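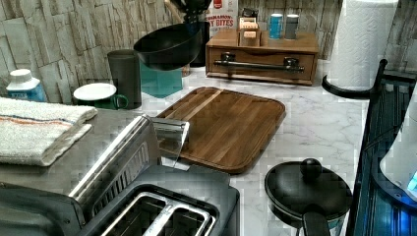

The bench as it stands, board in the middle

How do I organise one short kitchen bench when everything on it gets used?

Posted by Ewurabena Bawa, 22nd August

Hello everyone, long-time reader and first-time poster, so please be gentle! We moved into a smaller unit in May and I've been shuffling the same things along the same bit of bench ever since. My old kitchen had a pantry you could walk into. The new one has two cupboards, and one of them is mostly pipes. I cook every night and bake when the weather's foul, and by the time the kettle's boiled I'm hunting for a spot to butter toast.
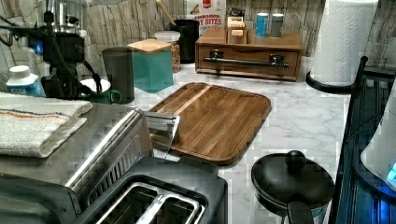
My main worry is the chopping board, which I love and refuse to hide away. It's heavy, it was a wedding present, and if it goes in a cupboard I know I'll end up slicing tomatoes on a dinner plate. At the moment it lives in the centre with its near corner close to the toaster, and the little wooden drawer unit sits at the back with the tea box and two small canisters on top. That drawer was meant to solve everything – it holds teabags, rubber bands and the takeaway menus, so you can see how that went. I've been looking at the Tapley corner shelf, but I don't want to drill into the wall because we're renting. Has anyone managed this sort of thing without buying half a shop?
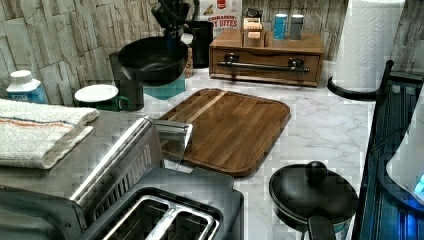 Toaster end, with the saucepan and the wok

Manee Sitthichai
Welcome, Ewurabena! I've rented little places for 20 years, so I feel this one in my bones. Start by taking the pans off the bench. A saucepan with its lid on and a wok at the back are eating up the room you want for chopping, and they'll do perfectly well on top of the fridge or in the oven drawer if you have one (just remember them before you light the oven, I've melted a handle doing that). Then set yourself a timer for 30 minutes and sort what's left by when you use it. Breakfast things at the toaster end, so bread, tea, mugs and the cereal. Cooking things at the other. I'd leave the board exactly where it is, it's the heart of the whole bench.

With the shelf, have a look at the freestanding kind before you go drilling anything. I bought a Zenlow one that's 24 cm deep and it has held up beautifully, though it did arrive with a screw missing and I had to borrow one from a chair. Measure up under your cupboards first! I didn't, and mine had to live in the laundry for a good while.

Oh, and keep the tea towel off the toaster, love. Fold it over the oven rail or pop a stick-on hook beside the sink.

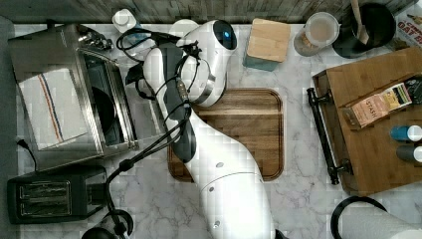
Prirklow disagrees about leaving the board in the middle: stand it on its edge against the wall between meals, and you get the space back for a tray or a mixing bowl. Only do that once it's properly dry or it'll warp, and turn it round now and then so the same edge isn't always on the bottom. Oil it every 8 weeks if you can remember. Agree about the tea towel though.

Grasimero
just get rid of stuff. i had three jars of oats on the go at one point, all open

Ewurabena Bawa
Thank you all so much, this is lovely. The wok is on top of the fridge as of tonight and the towel has been spoken to. Manee, do you remember whether the Zenlow shelf wobbles with jars on it? I'd want flour and sugar up there and they're both in glass.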